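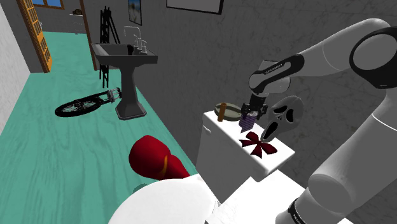 Fostby residents will have one less place to pile things if the town's plumbing code rewrite goes through in its present form.

The draft, released last week, runs to 100 pages, most of them about pipe. Tucked into section 9 is a rebate of up to $400 for households that swap an old high-volume toilet for a wall-hung model, the kind with its tank hidden behind the tile. It would save water. It would also do away with the tank lid, which in a good many Fostby homes is the only flat surface in the bathroom.

The town held a hearing on the draft Thursday at the Killton Street library. The water savings got two questions. The lid got the rest of the evening.

"I have a pedestal sink and a tub with a curved edge," said Jagadeesh Warrier, who rents on the north side. "Where does the soap go? Where does the spare roll go? I asked for a shelf in December and I'm still waiting."

Town plumbing inspector Dale Navickas told the crowd that the rebate is voluntary and that no one will be coming to take a lid away. He added that lids were never meant to hold anything, and that his office sees plenty of cracked ones – a remark that was met with silence from people who plainly had things on theirs.

A proposal from the floor to let the rebate cover a shelf drew the only applause of the night. Navickas said shelves are not plumbing. He was asked whether they could be. He said he would look into it.

The council votes on the draft next month. Written comments can be left at the town clerk's counter, which is wide, flat and mostly covered in pamphlets.

Comments (3)

volteck_dave
Mine has held a radio and a fern for years. No cracks. Come and inspect it.

Marguerite T.
Has anyone priced a wall-hung toilet? 400 dollars gets you the seat and maybe the button.

northside renter
Shelves should be plumbing. I'll be there for the vote.

Contact the newsroom | © 2026 Fostby Weekly | Back to top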